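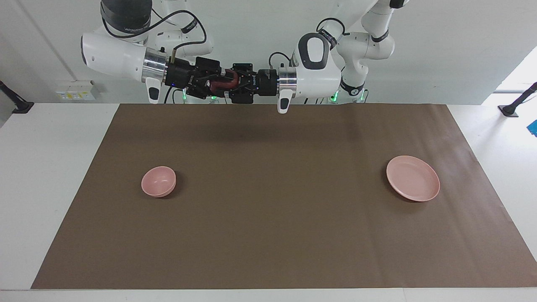 Yeshi Hadgu: wait, they want the whole $579 up front? Before anyone has pulled a single email? Ask for the breakdown in writing. Don't pay, don't withdraw, just ask.

Filed under: Records Requests > Fees & Exemptions
5 min read

Original post by quentin_collet, April 3, 2025

Request to City of Jakside for emails between public works and Soliman re the stormwater contract. Sent it through Gridirow, the portal they make everyone use now. Got back an "estimate" for $579, deposit required in full, says 3,805 pages potentially responsive. No hourly rate, no idea who's doing the reviewing. Also says the request will be "deemed abandoned" if I don't pay in 8 business days.

Is that deadline real? Can't find it in the statute. Can't find it in the city code either but the city code search is garbage so who knows.

I'm not a reporter, I just live on the street that keeps flooding.

hiwot_g
Seen that abandoned language before. It's the portal's canned text. The city picks the number of days when they set it up. Doesn't mean it's law, doesn't mean they won't close the request either. Mine got closed. Had to refile and went to the back of the line.

quentin_collet
great

Yeshi Hadgu
So reply inside the window. Even a one line message saying you dispute the estimate and want it itemized. Then they can't say you went quiet.

jirayu_s
Going to be the unpopular one here. 3,805 pages is a lot of pages. Someone has to go through those for privileged stuff, personal cell numbers, whatever. I did intake in a clerk's office (not Jakside) and one broad email request could eat a couple of weeks for the one person who also did licenses and meeting minutes. $579 isn't crazy for that.

What did your request actually say? Exact wording.

quentin_collet
"Any and all communications between any employee of the Department of Public Works and Soliman, its agents or subcontractors, regarding stormwater."

jirayu_s
yeah ok so there's your problem. Any and all, any employee, no dates.

Yeshi Hadgu
Broad isn't illegal. He's allowed to ask broad.

jirayu_s
Didn't say illegal. Said expensive.

hiwot_g
You're both right, can we help the guy

fevenm
Did the Kima County version of this last July, same contractor funny enough, different project. What I'd do:

Put dates on it. When was the contract signed? Start a month before that and go to the first big flood.

Name people. Project manager and whoever signs the change orders. Names are in the council packets, those are already posted.

Ask for native format, .pst or whatever they export. If they're charging by the page for email ask them why. Nobody should be printing email to scan it back in.

Say you'll take it in batches as it's ready. I got my first batch way before the rest and it had most of what I wanted, so I dropped the remainder.

My estimate went from silly to zero on the first batch. Your state might be different from mine, check the fee section yourself.

quentin_collet
that's really helpful thank you. Contract was signed in July too, so there's my start date I guess. Do I amend the one in Gridirow or file new?

fevenm
Amend. Keep the original date on it. There's a message box at the bottom of the request page, put it there AND email the clerk. Save the email. Portal messages on mine went missing after the request closed, couldnt log back in to see them.

hiwot_g
^^ this. Screenshot everything. PDF the page every time the status changes.

jirayu_s
Disagree a little on emailing separately. When people sent the same thing 2 ways we'd sometimes log it twice and then you've got two requests and two estimates. If you email, put the request number in the subject and say it's a copy.

fevenm
Fair. I did put the number in, forgot to say that.

Yeshi Hadgu
Still think everyone's letting them off easy on the fee. Quentin, does your statute let them charge for attorney review? A lot of them only allow search and copying. If half of that $579 is the city attorney reading emails and that's not chargeable, then narrowing is doing them a favor over money they had no right to ask for.

quentin_collet
ok reading it now. It says "actual cost of search and duplication." Doesn't say review. Doesn't say it's excluded either, just isn't there.

Yeshi Hadgu
That's your argument right there. Quote that line back to them.

jirayu_s
They'll say review is part of search. That's what our attorney always told us to say. Whether a judge buys it, no clue, never got that far. People paid or went away.

Yeshi Hadgu
"people paid or went away" is kind of the whole complaint isnt it

jirayu_s
I mean. Yes. I left that job.

hiwot_g
Could do both? Narrow it and ask for the itemized cost on the original scope in the same message. Keeps the fee question alive.

quentin_collet
Doing that. Draft, tear it apart:

"I dispute the estimate dated with your last message and request an itemized breakdown showing hours, hourly rate and task for each employee. Without waiving my original request, I ask that the following be processed first: emails between the project manager and Soliman regarding the stormwater contract, from one month before signing through the end of that year, in native electronic format, released in batches. Please confirm that this request remains open."

fevenm
Good. Add attachments. "Including attachments." I left that off and got a stack of emails saying "see attached" with nothing attached. Another month to fix it.

jirayu_s
It's fine. Put the manager's actual name in or IT will bounce it back to the clerk. And I'd cut "dispute," say "request clarification of." Person reading it isn't the person who set the price.

Yeshi Hadgu
Keep dispute. It's the word you need if you appeal.

quentin_collet
keeping dispute, adding please. Sent thru the portal and emailed a copy with the number in the subject. Status flipped to "under review," took a screenshot.

hiwot_g
Post what they send back. I've got one sitting in that same portal and I want to see if they itemize for you.

quentin_collet
will do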